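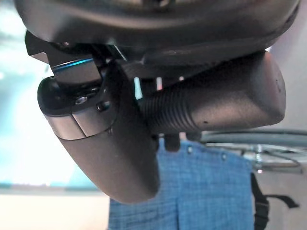
By Myrtle Calloway
Reading time: 2 minutes
Print | E-mail

The open day at Jorken started at ten, and by a quarter past Chantharasri had lost her visitor badge. She told the man at the desk that she used to work there. He gave her another one.

She had folded cloth in that building for almost 70 months, on the second line, before the knees went. Now the second line was a row of chairs, and in front of the chairs was the arm.

"This is Novix," said the young man with the microphone. "Novix has practiced this 2,630 times."

The arm came down over a blue checked cloth. Chantharasri had taken a chair in the front row and could see the two gray fingers well. One was ribbed near the inside, like the handle of a good screwdriver. They closed on the top edge and stopped.

"It's thinking," said the young man.

"It's got two layers," Chantharasri said.

He looked at her badge, which had no name on it. "Sorry?"

"It picked up two layers. You have to rub them." She held up her thumb and finger and rubbed them together. A boy behind her did the same.

The fingers opened, went up a little, and came down again. This time they took longer. The young man talked about the cloth, which came in bales of 85, and about the grant from Kundetti that had paid for the floor. Chantharasri did not listen. She was watching the edge.

When it was over people clapped, and most of them went to find the coffee. She stayed in her chair. The young man switched off his microphone and sat down beside her.

"How did you know it was two?" he asked.

"The corner sits wrong."

He wrote that on the back of his hand — he had no paper — and asked her to show him. She got up slowly and took a cloth from the spare pile. Over on its stand the arm held still.

"Give me your thumb," she said.

Print this page | E-mail to a friend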